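Re: [zodel-build] Lifting wide objects with two arms, where do you grip?

On Saturday evening the Brurneck group wrote:
> We have both arms on the stand now and they will hold position
> without drooping. Next job is lifting something wide. We tried a
> plastic storage box and it folded in the middle every time. What
> are other people using as a first two-handed object? And do you
> grip the ends or one long side?
>
> Also, is anyone else getting dropouts on the left shoulder once
> both arms are moving?

We went through the box stage too and gave up on it. The walls flex, so the two arms never agree on where the object is, and you end up tuning against the plastic.

At the Avville shop we use a wire dish rack. It's stiff, it's light, and ours has a wooden handle across the back and another across the front. There's a white drip tray under it and a cutlery holder standing in one corner. I'd leave the holder in. It puts a bit of weight to one side, and a lift that only works on a balanced load isn't much use to you later.

Dish rack on the brown table:
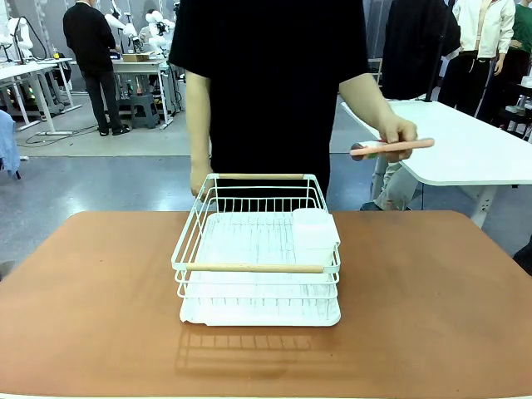
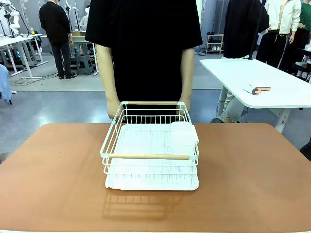 On where to grip, I'd start with both hands at the back handle and only ask for a small tilt. Don't go for a full lift yet. Once the tilt repeats without the hands creeping toward each other, move to one hand on each side and bring it straight up. Keep the speed low on both arms and set the same limit on each, even if one of them feels stronger.

Wire gives you very little to press on, so finger position matters more than force. If the fingers land between two wires they tend to wedge, and then the release fails. We had 2 bad weeks with that before we moved the target 3 mm and it went away.

The shoulder dropouts are probably the supply. Ours sagged when both shoulders started together — a 686 ms delay on the second arm cured it, and you can bring that down once you have thicker wire in. Check the crimp at the Laing connector as well. Log the bus voltage while you do it. Out of 3647 logged moves we've had almost no resets with the delay in place, and the few that did happen were all on the old cable.

If you're still on the first Zodel shoulder bracket, tighten the two rear screws before you blame the software. Send the voltage log to the list if the delay doesn't help and I'll compare it with ours.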